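Resealing a stone countertop in an afternoon

Did mine again last weekend, writing it down before I forget. Granite mostly, works on other stone too but check with whoever sold it to you.

First the water test. Few drops on the counter, leave it 14 minutes. Still beading? You're fine, go do something else. Dark spot underneath - needs sealer.

Clear everything off. Dish soap and warm water, rinse twice, dry with a towel. No vinegar, no lemon cleaner. Then leave it overnight. I skiped this once and got a cloudy patch by the sink that took till May to get rid of.

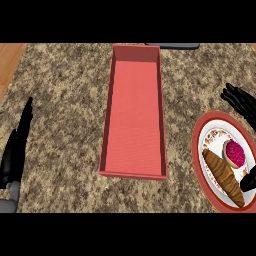 Next day, tape off the backsplash and the sink rim. Open a window. Room should be 50 degrees or warmer, mine was 68.

Pour a little sealer on a white cotton rag, wipe on in small sections. Thin coat. Wait however long the can says, then buff off every bit with a clean dry rag. Do not let it dry on top, it goes sticky and you'll be scrubbing for an hour.

Second coat if the water test still fails. Ljubica Janevski does three on hers, seems like alot to me.

Keep it dry for a day. No pans, no coffee cups.

Dispose of the rags properly - read the can, some sealers are flammable. Repeat when water stops beading.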